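Kusen tenants win change to heating charges

Residents of the Kusen estate will be billed for the heat they use from the start of the next billing period, after the building's operator, Destader, agreed to drop the flat-rate charge in place there.

The estate has 900 flats on a shared heat network. Charges have until now been divided by floor area, so that a household away for the whole of August paid the same share as one of equal size that was at home. Under the new tariff a standing charge will remain, covering plant maintenance and pipe losses, with the rest of each bill taken from the meter in the flat.
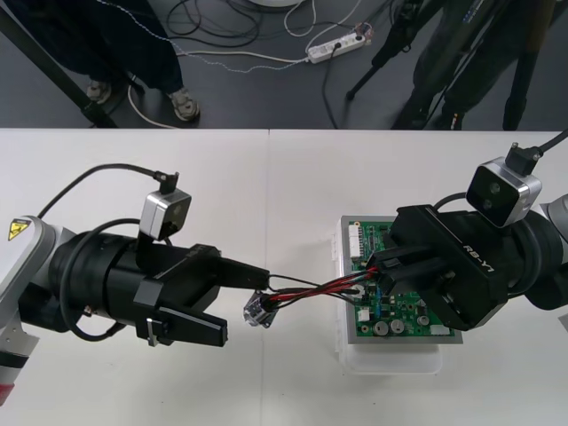 Éabha McGrath, who speaks for the tenants' group, said the standing charge was still too high. "We asked for the pipe losses to be shown on a separate line," she said. "They are still bundled in with maintenance, and no one can check them."

Destader said 2,765 meters and valves had been inspected across its networks before the tariff was drawn up. Units found to be reading outside tolerance will be replaced at no cost to the tenant.

Two blocks, Buckley and Brister, will move to the new tariff later than the others — their risers are older and need isolation valves on each landing first. Ultan Nic Giolla, the operator's network engineer, said that work would take 3 months and that hot water would be shut off one riser at a time, with written notice to the flats affected.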